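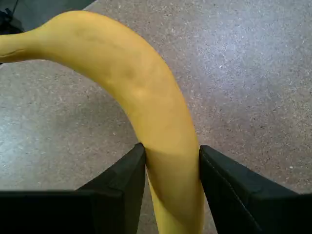
Page last changed: 29/07/2019

Home - Visits - Markets and Growers - Maps - Contact

Visit to the Gravetti fruit depot, Wanach

The Gravetti depot opens its doors to the public twice a year, and we went to the summer open day. It is on the east side of Wanach, past the rail bridge. Bus 79 stops at the gate. Parking was on a gravel lot across the road and was full by ten, so take the bus if you can.

Visitors go in through the loading side. You sign a sheet, put on a hair net and a vest, and wait for a group to fill up. Ours took three rooms and a little over an hour.

The first room is receiving. Bananas come in by truck from the port at Pustska, still green, and a few boxes from each load are opened and checked for scars and soft spots. The guide told us a fruit can have a bruise under the peel that only shows once it turns yellow.

The second stop was the ripening rooms. They were built by Filali in 1998 and had new doors put on last December. A load stays in for several days while the staff raise and lower the temperature on a set schedule. We were allowed to stand in the doorway of one. It was warmer than I expected and smelled like cut grass.

The last room is packing. Fruit is sorted by color, since stores farther away want it greener. A typical order that morning was 417 boxes, and the board by the dock listed 839 for the next day - more than usual, we were told, on account of a street fair in town.

There was a small sale table at the end. Bananas were sold by the bag, and there were lemons and some very good plums. Cash only. The coffee stand ran out of cups before noon.

The tour is fine for older children, but the floors are hard and there is nowhere to sit. Bring a sweater for the receiving room, which is kept cold. Restrooms are in the office building, up one flight of stairs. The winter open day is in December, and sign-up is by phone or at the depot office.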